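Pretthorpe Supper and Lunch Club -- minutes of the meeting held on 9 October 2022

Present: Iona Halliday (chair), members as per the signing-in sheet. Apologies were received from both Cowie Road cooks.

## 1. Minutes of the last meeting

Agreed, with one correction: the freezer was bought second-hand in March, not new.

## 2. Meals and money

The club cooked 948 meals in the year to date, of which 406 were delivered to members at home. The target of 1,000 should be met before the Christmas dinner. The balance was read out and accepted.

The price of a hot lunch stays the same until the spring. Iona asked that anyone cancelling a meal ring by noon the day before, as the shopping is done that afternoon.

## 3. Cold lunches

Members who are out at midday have asked for something they can take with them. It was agreed to offer a wrapped sandwich on hot lunch days, ordered in advance on the same form. Fillings to be egg, cheese and pickle, or ham. Tuna was discussed and left out for now. 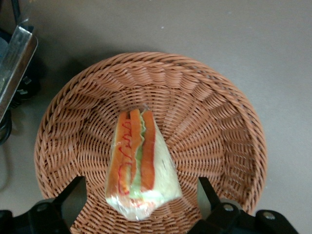 ## 4. Supplier

Flavmont have put up their delivery charge and twice sent the wrong potatoes. Noltitz quoted a lower price for vegetables but will not deliver before ten, too late for the cooks. Agreed to stay with Flavmont until March and look again then. Iona to write to them about the potatoes.

## 5. Menus

The four-week menu is to be kept, with 2 changes: leek and potato pie replaces the pasta bake in week three, and fruit crumble moves to week one. Several members said the fish pie was too salty -- cooks to use less stock.

## 6. Any other business

The large ladle is missing. Please check at home.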